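Small Parts, Patient Machine
A two-fingered arm built between a spare bedroom and the Pernby shared workshop learns to handle earrings

November 2021
By Solomiia Kostiuk

Print this article | E-mail this article

The first version of Jinusis could lift a wooden block, carry it the width of a kitchen table, and set it down. Its builder, Ga-eun Chae, regarded this as a poor return on a winter of evenings. She had wanted a machine for very small objects. A block the size of a fist can be gripped badly and still arrive. An earring cannot.

Chae repairs and resells costume jewelry, and much of her time goes to the dull part of the trade: matching pairs, laying them out, checking backs and hooks, and returning each piece to its place. The arm she has been building with Rangi Hinds, a retired machinist, is meant to take over a portion of that work. It is bolted to a board that travels by car between her home and the shared workshop in Pernby, where Hinds keeps a bench.

The present arm has five joints, driven by hobby servos, and a gripper with two flat fingers. The upper links were cut from aluminum sheet on the workshop's bandsaw and finished with a file. The gripper body is printed plastic, now in its ninth revision. Readers who have built such a gripper will know the usual sequence. The early ones flex, the middle ones are made so stiff that they crush things, and the later ones return to a thinner section with some thought given to where the bending takes place.

Hinds took charge of the joints. The servos as purchased had enough play at the output shaft to move the fingertips by the width of a stud earring, and no amount of programming would remove it. He fitted a second bearing on the far side of each bracket, so that the shaft is held at both ends, and added a light spring to the shoulder to keep the gears pressed to one side. The spring was taken from a broken desk lamp. It has since been replaced with a new one of the same rate, ordered through Bang, a small parts dealer that supplies most of the workshop's members.

"I was asked for a bracket," Hinds said. "I spent the rest of the spring on bearings."

The fingertips received more attention than any other part. Bare plastic slid off smooth beads. Rubber cut from a bicycle tube held well, but it caught on hooks and would not let go of light pieces. A thin silicone sheet, glued on and trimmed with a razor, has been the best compromise so far. One finger carries a shallow V-shaped groove to accept an earring post. The other is plain. Chae replaces the sheet when it begins to shine, and she keeps a strip of spare pads already cut to size, stored flat in an envelope inside the lid of the toolbox.

The wiring is conventional. A small controller board sits at the base, the servo leads run in a braided sleeve, and the power supply is fused. The workshop requires a fuse and a physical stop switch on any powered project left on its benches, and members are asked to label both. Hinds mounted the switch at the front of the board, in easy reach of the left hand.

Studying the human task

Programming began in April, and it began at home, at the table where the jewelry is kept. The two builders had first written the motions out as fixed steps: descend, close, rise, turn, open. This served for pieces that lay flat and alone. It failed wherever an earring rested on its post, leaned against its partner, or lay with a hook turned under. Man-sik Song, a software tester who joined the project after seeing the arm at a workshop open evening, proposed that the group look closely at how the work is done by hand before writing anything further.

His notes from that period fill most of a school notebook. They record that a person rarely takes an earring directly in its final grip. The piece is pinched, lifted slightly, passed to the other hand, turned, and pinched again. One hand holds while the other adjusts. The eye is on the post or the hook, and the decorative face is largely ignored until the piece is set down. Song also noted how often both hands meet in the air above the work, a habit that a single arm has no means of copying.

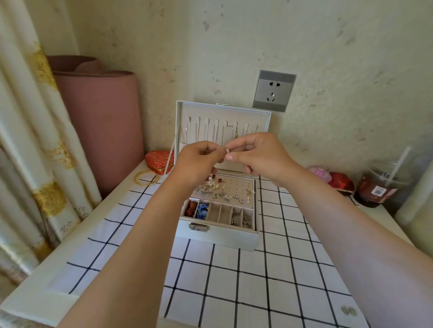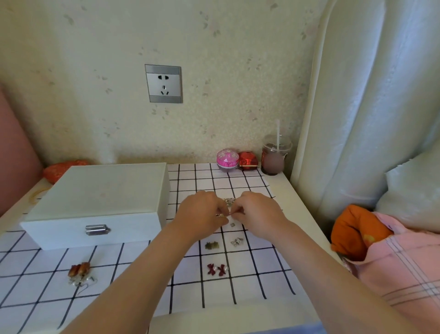
Fine jewelry work at the table, done with the fingertips of both hands over a cloth printed with a black grid.

Does a builder need a second arm to handle objects this small?

A single arm is enough if the work can be divided into steps that leave the object stable between grips. A fixed rest, such as a foam block or a slotted post, can take the place of the second hand. A second arm makes the work faster but doubles the calibration and adds the risk of collision.

Chae and Hinds chose the fixed rest. It is a block of dense foam, faced with a strip of felt and slit along its length, and it stands a short reach from the gripper's home position. The arm lifts an earring in whatever grip it can obtain, presses the post into the slit, releases, and takes hold again from a better angle. Hooks are treated differently. They are hung over a length of stiff wire at the end of the block, a maneuver that took the group longer to perfect than all of the post work.

The gridded cloth proved useful in a way that had little to do with jewelry. A printed grid gives the overhead camera a ready scale, and it shows at once when the cloth has shifted. Song wrote a short routine that finds the line crossings, compares them with the expected pattern, and corrects the coordinates sent to the arm. If the cloth is wrinkled beyond a set limit, the routine stops and asks for it to be smoothed. The limit was originally strict enough to halt the machine every few minutes. It has been relaxed, and the cloth is now clipped along two edges of the board.

Reflections were a harder matter. Rhinestones and polished metal scatter light, and the camera at first reported a single bright stone as a group of separate objects. The group tried a cloth tent, which crowded the arm, and then a pair of desk lamps aimed at a white card above the board. The card remains. It is held by a clamp from a music stand and must be put back at the same height each time, a mark in pencil showing the position.

What the trials showed

By the end of the summer the group had logged 467 attempts with the foam rest in place. Each was entered by hand on a sheet giving the type of earring, the grip, and the outcome. Small studs with a straight post gave the best results. Bows and other wide, flat shapes came next, provided they lay face up. Beaded drops were the least reliable, as the lower beads continue to swing after the arm has come to rest, and the camera's estimate of the hook is then out of date. Song has added a pause before the second grip. It improves matters at the cost of speed.

Speed is not, at present, a strength. The arm needs a good deal longer than Chae does to match and place a pair, and she does not pretend otherwise to visitors. Its value to her lies in the hours when she is doing something else at the other end of the room. The group has not left it running unattended, and the workshop's rules would not allow it on their premises in any case.

Two faults account for most of the stoppages still recorded. The first is heat in the wrist servo, which drifts after long use and must be rested. The second is a slow creep in the printed gripper body, so that the fingers no longer meet squarely after several sessions. Hinds has cut a replacement body in aluminum. It is heavier than the printed one, and the shoulder spring will have to be changed again to suit it.

The cost has been kept in a ledger from the start. The parts now on the board, including the camera and power supply, come to about $2,000. That sum leaves out tools, the workshop membership, and the discarded grippers, which Chae has kept in a shoebox. The largest single item was the set of servos. Hinds advises new builders to put their money there and economize on the frame, which can be remade at little cost from sheet stock.

Ye-seo So, who teaches the introductory electronics evenings in Pernby, has begun using an earlier Jinusis gripper in her classes. Students are given the fingers and asked to pick up a bead, a paper clip, and a sewing needle, changing only the pads. She reports that most reach for a stronger motor first. The class sheet now asks them to try 8 pad materials before touching the drive.

The group's plans for the coming months are modest. The aluminum gripper is to be fitted and measured. Song intends to rewrite the matching routine, which compares color well but can pair two left-hand pieces of a mirrored design. Chae would like the arm to return finished pairs to a compartmented tray, and a plywood mock-up of the tray has been made to test the reach. The far corner compartment is at present out of range by the width of a finger, and Hinds is considering whether to lengthen the forearm or move the tray.

Drawings for the bearing brackets and the foam rest may be consulted at the Pernby workshop during its regular open evenings. The software is still changing and has not been released.

Contact the editors | Copyright Jadero. All rights reserved. | Back to top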